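I'd been promised a cup of tea and a tour of the button shop in Plokstead, and I got both, plus a bag of odd buttons I really didn't need. The owner would rather I left her name out of it ("put 'the button woman', everyone does"), so the button woman she is.

She took the place over seven years ago, when it still sold wool as well. The wool went in the first winter. "I couldn't compete and I didn't even like it," she told me, pouring. "But people kept coming in with one coat and one missing button, and I loved that. You get the whole story of the coat!"

I asked what sells. Big coat buttons in October, shirt buttons all year, and anything from the old Clisia range, which stopped being made before she started. She has 233 of them left and won't sell more than six to one customer.

"I had a man offer to buy the lot," she said. "I told him to go and have a walk round the block."

Sorting is the part she'd happily talk about all day – size first, then holes, then colour, and never colour first, because your eyes get tired and everything turns to beige.
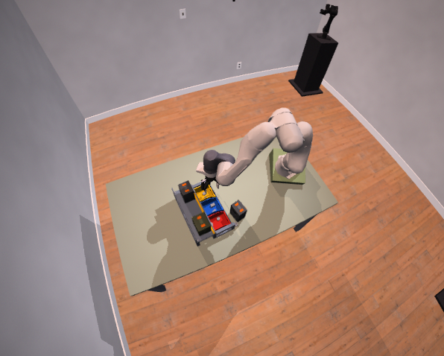
Yellow, blue and red bins in a row on their tray.

Her own system at home is ice cream tubs, she admitted, and her kitchen table hasn't been used for dinner since spring.

So what's next? She's been asked to run a mending evening above the Tang café, which she's nervous about. "I'm fine with one person and a coat. A roomful is another thing." She'll do it anyway, I think. She'd already picked out the thread.

I came away with a little green one for my cardigan. It doesn't match the others, and she said to leave it like that.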